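Reading a Small-Town Storefront
Handout 5, Local Business History

Welcome back, everyone! Today we get to the part of the course I look forward to all year — figuring out who sold what, and where, on one short block.

Our case is the old Grandus building in Sarkdale. It opened as a feed store, became a shoe repair shop, sat half empty, and then reopened as a bakery under Fouzia Rajput, who bought it from the Tehrani family. The sale file is number 3272 at the county clerk's office, and it's a wonderful file (look for the hand-drawn floor plan!).

Start with the deed and work backward. Deeds give you owners, but tenants turn up in city directories, newspaper ads and license books. Gaurav Tyagi found two forgotten renters just by reading the February ads.

Watch for street renumbering. Mastdale Road was renumbered once, so 500 in an early directory is 1000 in a later one. Same door, same steps!

For Sunday night: one page on any storefront you like, with at least two kinds of source. 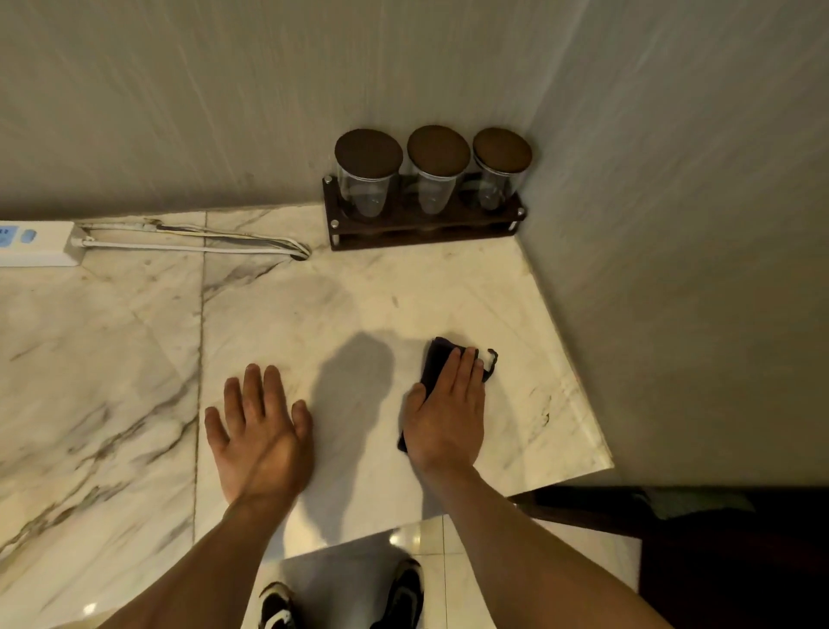 Which records name the tenants of a building?
City directories, newspaper ads and license books; the deed only names the owners.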